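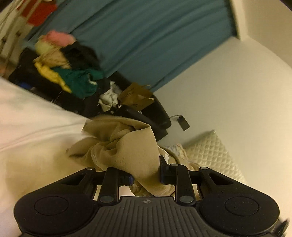 Blair Guthrie replied to the draft abstract that a remaster can't be called an improvement until the two versions are level-matched. I've built the first half of the talk on that objection.

Slide 1. Title. Say the record's name once: Cullano, by Mukow. Skip the band history.

Slide 2. The source. Original pressing was 3,000 copies, of which 2,374 were sold through shops and mail order. The remainder went out as promos with a different lacquer cut. Most online comparisons don't say which one they used. State that mine is the retail cut.

Slide 3. Loudness. Play Pringle, first verse, original then reissue, unmatched. Pause. Play again, matched. The reissue loses most of its apparent advantage in the low end. The cymbals are still clearer — point to the decay after the second fill.

Slide 4. Tape condition. Donnie Buchanan did the transfer. He baked the reels, ran two passes and kept the second. Azimuth was set per song, as the tones at the head of reel two didn't agree with the programme material. Don't get drawn into tape stock here; take it in questions.

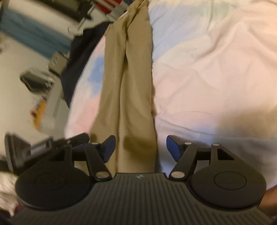
Trousers on the bed, with the gripper.

Slide 5. Edits. Lumavo has its full fade restored. The 1,905 copies of the first CD cut it early, and that's the version most listeners know. Play the last section only. Watch the time.

Slide 6. What was left alone. Hum under the quiet passage on side two, left channel. A notch filter took the colour out of the bass harmonics, so Donnie put it back.

Slide 7. Bonus disc. Demos from a Sunday session, mono, one microphone. Useful for arrangement, poor for tone. If running late, go straight to questions.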